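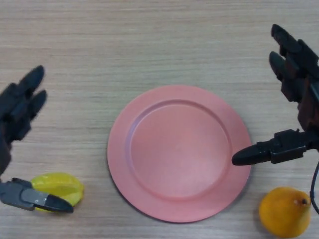 A round plate with a wide rim. The low part in the middle is called the well.

Why Are Plates Round?

Look in a kitchen cupboard and most of the plates you find will be round. You can buy square ones, and oval ones for fish or a big roast, but round plates are much more common. The reason goes back to how people first made dishes out of clay.

The potter's wheel

Clay is a kind of soft, sticky earth. You can squeeze it into any shape you like while it is wet. Thousands of years ago, people made bowls by pinching a lump of clay with their fingers or by coiling long clay "snakes" on top of each other. Then someone worked out that it was easier if the clay could turn.

A potter's wheel is a flat disk that spins. The potter puts a lump of clay in the center and holds both hands still against it while the wheel goes around. Every part of the clay passes under the hands, so every side comes out the same. Anything made this way is round. To make a square plate, you need a different method, such as pressing a sheet of clay into a mold.

At the Peltonen pottery in Skellow, Jarmo Harju still makes plates on a wheel. He starts with a ball of clay and flattens it with the side of his fist. Then he pulls the edge outward to form the rim. A dinner plate takes him 3 minutes to shape, but it is a long way from finished. It has to dry slowly for 13 days. If it dries too fast, one side shrinks before the other and the plate bends or cracks.

Into the kiln

A kiln is a very hot oven for clay. The heat changes the clay for good, so it will never turn back into mud, even if you leave it in water. This is called firing. After the first firing, the plate is dipped in glaze, a runny mix that melts into a thin layer of glass when the plate is fired again. Glaze is also where a lot of the color comes from.

The kiln at Peltonen holds 202 small plates or 59 large ones. Round plates do well in there. A square plate has four corners, and the corners like to curl up in the heat.

Do all plates come from clay?

No. Plates can be made of wood, metal, glass, paper or plastic. Factories can make them in any shape, and they still make a lot of round ones. A round plate has no corners to get chipped, and it is easy to wipe clean. It also fits on the table whichever way you turn it.

What is the rim for?

The rim gives you somewhere to put your thumb, so you can carry your dinner without touching the gravy. The well keeps runny food from sliding off — sauce, peas and melted butter all roll toward the middle.
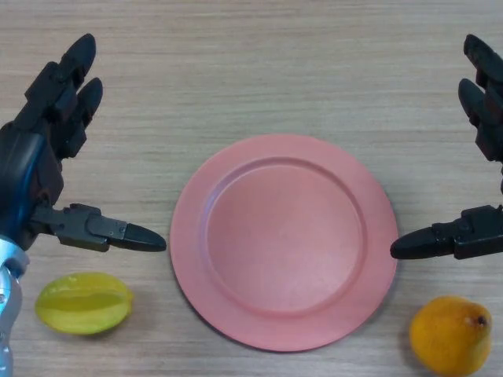
Try it yourself

You will need some air-dry clay, a rolling pin, a small bowl and a blunt knife.

1. Roll the clay out flat, as thick as your finger.
2. Put the bowl upside down on the clay and cut around it.
3. Press gently in the middle with your thumbs to make the well. Leave a flat rim.
4. Smooth any cracks with a wet finger.
5. Leave it to dry on a rack and turn it over once a day.

Air-dry clay is not safe for food. Use your plate for coins, beads or hair ties.

Comments (3)

mapleroom4: We did the clay plates in class. Most of them came out more like potatoes but the kids were happy.

Dee: my plate cracked on the first day. I put it on the radiator

Mrs. T.: Could you do one on why cups have handles? My son is asking.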